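Storora Hand Gripper Pair: setup, care and spares

Sold as a pair (left and right), with two marker cubes and a bag of spare finger tips
Price: $350 the pair
In stock

I sell a fair number of these and I use a pair myself most weeks, so this page is long. Sorry, not sorry! The short version is that they're hand-held grippers for recording demonstrations. You squeeze, the fingers close, the cameras watch the cubes, and later on your arm gets to learn from it. The long version is everything I've picked up about keeping them happy.

What's in the box

Two grippers, two printed marker cubes, four spare finger tips, a hex key that fits every screw on the thing (bless whoever decided that) and a little card with the cube fitting positions. You don't get a backpack, a screen or any cables. I use the Grasico harness and it's fine, a bit stiff in the shoulders for the first week.

Setting up

Charge everything first. I mean it, the night before. Then fit the cubes before you put the harness on, while you still have two free hands and can see what you're doing. Each cube slides onto its post and takes one screw. Snug is enough. I cracked two posts in my first month by leaning on the key like I was changing a tire.

Now check the left and right labels inside the grips. Swap them by mistake and the recording looks fine until you try to use it, and then you've lost an afternoon. (Ask me about last December. Or don't.)

Put the harness on, run the cables down the back, and only then pick up the grippers. Open and close each one ten times, slowly. Watch the number on your readout go from fully open to fully closed. Mine sits at 113 when open, and if it comes back more than a couple off after those ten squeezes, I redo the zero before I record anything. The zero routine is in the Bindumico software under Hands, and it takes less time than making coffee.

One more thing on the room: deal with your cables before you start walking around. You'll be looking at your hands the whole time, and a cord on the floor is very easy to find with your foot.

Looking after them

Wipe the finger pads with a damp cloth after every session. No alcohol on the rubber, it goes shiny and then it goes slippery, and things like book covers start sliding out. The cubes want a dry cloth only. If a print gets scuffed, replace the whole face, don't touch it up with a marker pen. I tried that and the tracking jumped all over the place.

I change finger tips at 3,000 squeezes, or sooner if I can see the edge lifting. The software keeps the tally for you. Pull the old tip straight off, clean the stub, push the new one on until it clicks, and redo the zero. Please don't glue them! 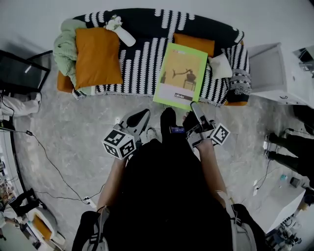
Both grippers up with their marker cubes on, book propped against the sofa.

When something goes wrong

Gripper feels gritty when it closes: lint in the slide, nearly always. Undo the two screws on the underside, lift the cover and blow it out. One small drop of light oil on the rail, wipe, close up.

Tracking drops out on one side: look at the cube before you blame the camera. If it wobbles at all, tighten the screw. If it still wobbles, the post is cracked and you need the post kit.

Reading stuck at one value: unplug that side, count to five, plug it back in. Still stuck? Send it to me. Omerović does my bench repairs and usually has them back out in a week.

Spares

Finger tips, pack of four: $19
Post kit, marker cube faces and slide covers: email me for the current price and say which side you need.

Page updated 21/07/2023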